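"You don't need the expensive pan": a morning with Padmavathi Bangera

She's late, then I'm late, then we're both in the doorway at the same time saying sorry. Padmavathi Bangera runs the Griretti cookery evenings in Ondbridge, has done for 19 years, and she talks the way she cooks, quickly and with one eye on something else. I've got until eleven. She's got until half ten.

Tea first. Black for her, no sugar. She wants to know if I cook and I say a bit, and she says "everyone says a bit" and writes something on the back of an envelope that turns out to be a shopping list for me.

The subject is home cooking, specifically why so many people who like food have stopped doing it. She has opinions. Lots.

"People think it's time. It isn't time, they've got time, they've got two hours of telly. It's that they come in tired and there's a decision to make. What shall we have. That's the horrible bit. The chopping is nothing, the chopping is a rest."

So her classes start with the decision. First evening, no cooking at all, which annoys people. They sit and write down what they ate last week, all of it, including the toast over the sink. Then they cross out whatever they didn't enjoy. She says there's usually a silence.

"One man had crossed out everything except a boiled egg. I said fine, good, we start with eggs."

Did he stay?

"He stayed. He makes a very nice curry now. Too much cumin but it's his curry."

She grew up over a shop, the middle one of five, and was put on onions early. Her mother cooked by smell and wouldn't measure anything, which Padmavathi found maddening then and does herself now. I ask for her dal recipe and get a list of things with no amounts. I push. She sighs.

"Lentils, the red ones, a mug. Water, three mugs, maybe a drop more. Turmeric till it's yellow. Salt after, not before. Then the bit at the end, you heat your oil, mustard seeds, they jump, you put the garlic in, you count to ten, curry leaves if you've got them, and all of it goes on top. It'll hiss at you. Lid on. Leave it alone."

How long for the lentils?

"Till they give up."

I timed it at home, later. They gave up after 25 minutes. 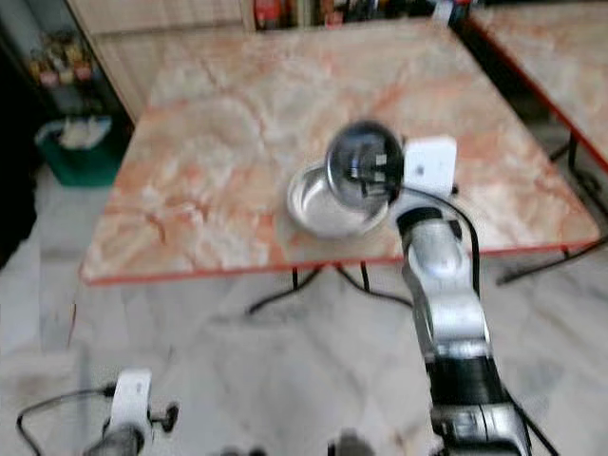 The kit question gets her going. She is against most of it. Students turn up to the second class with bags from the kitchen shop, tags still on, garlic presses and the thing for avocados. She makes them put it all under the table.

"One knife. One heavy pan with a lid. A wooden spoon, a board that doesn't slide, and something to drain with. You don't need the expensive pan. I've had mine since before my daughter, it's got a dent, it's perfect."

And the knife?

"The knife you sharpen. A cheap sharp one is better then a dear blunt one. People are frightened of sharp. It's blunt that has your finger off, because you're leaning on it."

She shows me how she holds hers, pinched at the front of the blade, and I try it and feel daft, and then it does feel better. She lets me do half an onion. No comment on the onion.

Thierry Mallet comes in around here looking for a key. He teaches the bread evenings, same kitchen, different night, and he and Padmavathi have a long running argument about salt which they pick up again as if I wasn't in the room. He thinks she's heavy handed. She thinks his bread tastes of "clean paper".

"She salts the water, she salts the pan, she salts the finished thing," he says. "At the end you are eating the sea."

"And yet you always take a tub home."

"I take a tub home, yes."

He finds the key, it was in his coat. Before he goes I ask him what beginners get wrong with bread and he says flour. They keep adding it. The dough is sticky, they panic, more flour, then it's a brick. "Wet your hands and wait. It stops being sticky on its own if you leave it twenty minutes. Nobody wants to wait the twenty minutes." Then he's off, door bangs.

Back to it. Money. I wanted to ask about this because the prices have gone silly and a class on cooking from scratch can feel like a lecture to people who are already counting. She nods a lot while I'm saying this.

"I don't do lectures. If somebody's feeding 7 people on not much they know more than me about it. I had a woman, Ginette, Ginette Le Goff, she came to learn and by the third week I'd got her up the front doing the talking. What she could do with a cabbage."

What could she do with a cabbage?

"Everything! Outside leaves in soup. Middle bit shredded, fried hard in butter till the edges go brown, really brown, people stop too soon. The stalk, which you throw away and I threw away, she sliced it thin as anything and put it in vinegar and sugar. Next day you've got pickle. One cabbage, three dinners nearly."

I rang Ginette afterwards. She was on a bus and kept it short. "It's just what my gran did. You put a bit of caraway in the pickle if you've got it. Padma forgets the caraway." Then the bus went somewhere with no signal.

The fridge is the other big topic. Padmavathi thinks most of us shop for the person we'd like to be. The salad drawer is where that person's food goes to die. Her rule, and she's strict on it, is that one evening a week there's no shopping at all, you open the door and you cook what's there. At her house it's called the bits dinner. Her daughter used to hate it and now does it in her own flat and sends photos.

Best bits dinner?

"Cold rice, one egg, half a tin of sardines, the end of a jar of lime pickle. I'd pay for that."

Worst?

Long pause. "There was a beetroot thing."

She won't say more about the beetroot thing.

I ask about children, as she did a run of after-school sessions at Tran House for 2 winters and people still talk about them. She lights up, puts the tea down. The trick was letting them do the part that looks grown up. Not stirring, they know stirring is what you give to babies. Proper jobs, lighting the hob with someone stood next to them, cracking the eggs, tasting and saying what's missing.

"You give a child a spoon and you say, what does it need? And you wait. You have to really wait. They'll say lemon. They're nearly always right, it's nearly always lemon."

And fussy ones?

"Don't look at them. Put it in the middle of the table, talk about something else, don't look. The minute you look it's a competition and they've got more stamina."

Baptiste Gilbert was one of those kids. He's a junior in the kitchen at the Wando now, long shifts, burns up both arms, very cheerful about it. I got him on his break. He remembers being given a whole fish at the age of nine and told to have a good look at it before anyone touched it. "I thought she was mad. But I wasn't scared of it after. Some of the lads who started with me couldn't pick one up." Does he cook at home? "Toast." Then, "Don't put that." Then, "No go on, she knows."

She does know. She thinks it's a shame but understandable, and says she'll be dropping some dal round.

It's twenty past ten, she's started looking at the clock and so have I. Quick ones then.

Most overrated ingredient? "Truffle oil. It smells of a garage."

Underrated? "Swede. Grate it, don't boil it."

Recipe books, yes or no? "Yes, in bed."

Dishwasher? "My husband." Fair enough.

Freezer? "Label things. I don't label things and I've had stewed apple on pasta."

What would she say to somebody who hasn't cooked a proper dinner in months, feels bad about it, and is reading this with a takeaway menu open?

"Have the takeaway. Enjoy it. Then tomorrow do an egg. Do it nicely - butter, pepper, warm the plate. Sit down for it, don't stand at the side. And the next day do another one with something next to it. Don't be buying spices. Don't tell anyone you're starting, either, they'll only ask how it's going."

She's got her coat half on by now and is hunting for her glasses, which are on her head. I tell her. She says she knew that. The new run starts in December, evenings, six o'clock, bring an apron and something to take leftovers home in. There's a list at the library desk, you put your name on it and she rings you. She doesn't do email.

The envelope, I checked it on the way back to the car. Red lentils, garlic, mustard seeds, lemon, one swede. Underlined at the bottom, salt.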